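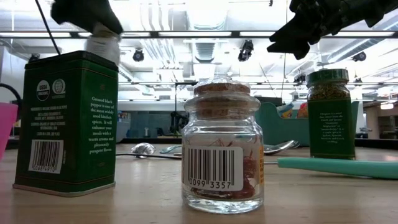

Cevico finger kit for small kitchen items – is it worth the upgrade?

Posted in Grippers and End Effectors
177 views

holtwood_bench

We run two-arm stations at Holtwood and most of what we pick is kitchen stuff: spice tins, small jars, spoons, plastic cups. Cevico has quoted us for their finger kit with the wrist camera bracket. We have a loan set until the end of the month and then we have to buy it or send it back.

What I want to know from people who own it:

Do the tips hold up? We will be doing a lot of short picks on glass and metal.

How do you handle flat items? Tins and jars that stand up are easy to approach from above. Spoons lying flat on the table are not.

Is the wrist camera placement usable? The fingers take up both bottom corners of the view and I can't decide if that is a problem or a help. 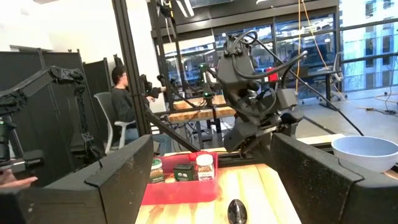 Wrist camera, fingers open, spice tray on the table ahead.

The other quote is from Kozłowski. It is cheaper but has no bracket, so we would have to make our own. Lead time on the Kozłowski set is 17 days, Cevico says 40.

brornport_mike_shop

We bought 11 sets of the Cevico fingers in June for the Brornport line. Short version, yes, buy them, but order spare tips with the first order. Ours show wear on the inside faces, mostly on the stations that pick glass. Changing a tip is two screws and you need to rerun the open/close calibration after. The manual puts that step in an appendix and it is easy to miss. If you skip it the close position is off and you will squeeze thin tins.

On the camera, leave the fingers in view. We tried tilting the bracket up to get more of the table and lost sight of the tips on the last part of the approach, then put it back the next day. Seeing both tips and the gap is what you want for anything small.

For spoons, come in across the handle, close slowly, and let the fingers touch the table. Set the downward force limit low before you try it. The default is too high for a wood top.

One complaint – the cable clip on the bracket is weak. We use a hook and loop strap.

gripfan22

get the kozlowski ones, half the parts are the same anyway and you can print a bracket

holtwood_bench

Thanks. I didn't know about the recalibration, will check ours tonight. @gripfan22 do you know which parts? The mounting plates on the two drawings don't have the same hole pattern.

Also, has anyone used these for picks off the floor? Round handles are my worry. I get a decent view but I don't know how far down I can safely go with the angled tips. 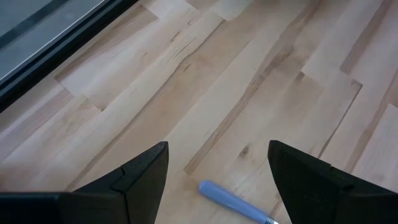

Blue handle on the floor, seen from the wrist.

brornport_mike_shop

We only do tabletop so I can't give you a number for the floor. I would turn the wrist so the fingers close across the handle, same as with the spoons, and bring it down in small steps with the force limit on. Check your reach first – on our mounts the arm is near full stretch well before the floor, and the low speed moves get jerky there.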